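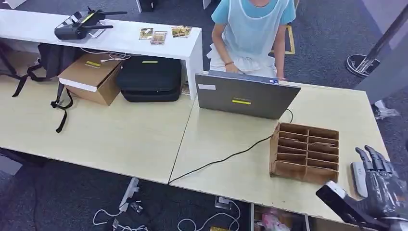 An apron over the T-shirt, laptop on the desk.

Salt dough and home-made paint: your questions

Is salt dough worth the bother?
Sometimes. Every craft site calls it the perfect rainy day activity, and I have my doubts. It's cheap and you probably have the flour. It also takes hours to dry, and plenty of children lose interest long before that. If yours want something to play with straight away, make a soft dough and skip the oven.

What recipe do you use?
Two cups of plain flour, one cup of fine salt, and up to one cup of water added slowly. I've tried the Pelumis version with glue in it and couldn't tell the difference, apart from the state of the bowl.

How thick should we roll it?
6 mm. Thicker pieces puff up and stay damp in the middle, whatever the pretty photos suggest.

Does it really dry in 30 minutes?
I've seen that claim all over the place and it has never once happened in my kitchen. Allow three hours at the lowest oven setting, turning the pieces halfway. Air drying took us almost 13 days one February, and a couple of the stars had gone mouldy by then.

Can you make paint from food colouring?
You can. Whether you should is another matter - it stains fingers and fades to a sort of grey on salt dough. Ordinary poster paint is better. We get ours from Vachon, and the basic set does the job. I wouldn't pay extra for the "artist" one.

Do we need to varnish it?
If you want to keep it, yes. Two thin coats, front and back. Sealing with hairspray is one of those tips that gets copied from page to page, and our hairsprayed ones went soft in the hall cupboard.

Is it safe for toddlers?
There is a lot of salt in it, so it mustn't be eaten. Keep it away from dogs as well. "Taste-safe" on a blog usually means the author's child had a lick and spat it out.

How much do I need for a group?
We ran this at the Brinidside playgroup and used 960 g of flour, which gave everyone a decent lump with a bit left over. The Urlow kits work out dearer and you still have to add your own water.

Will it keep if we don't use it all?
Overnight in a tub in the fridge, perhaps. After that it turns sticky and more flour doesn't help much. Bin it and make fresh.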